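Trernudwood Workspace Pilot
Progress report to the Gellus Fund
January 23, 2019

The second payment of the grant was tied to two things: new tables in the Brorkville rooms, and proof that people leave them clear. We can report the first with confidence. The second we would ask you to read with some care.

The tables are in. We bought from Tang, and the delivery cost came to $1589, which was $300 over the line in the budget. We moved the difference from the signage money and don't expect to ask for more.

The clear-table rule began in December. Each room was to be left with nothing on the surface at the end of a session. Our check sheets came back showing 100 percent compliance in the first month, and I don't believe them. The sheets are filled in by the same people who are supposed to do the clearing, and most were ticked in one go. 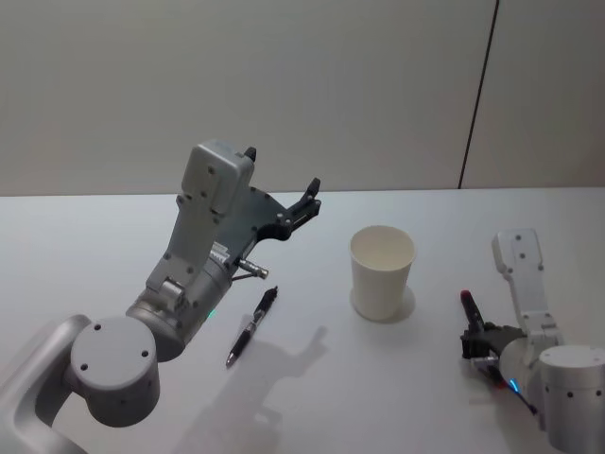
White tabletop in Brorkville with a paper cup and a black pen on it.

A cup and a pen are small things – I would not hold up a payment over either. But the original proposal promised that the new tables would change habits by themselves, and I have yet to see why a white surface should do that. If anything, stray items are easier to spot now, and we may be mistaking that for progress.

For the next period we plan to drop the self-filled sheets and have the rooms checked by someone from outside the group, twice a month and without notice. We would also like to put a bin and a pen tray in each room before judging anybody. Both can be paid for from what is left in the furniture line.

We are not asking to extend the pilot at this stage. The fund should wait for the outside checks before deciding on the remaining rooms.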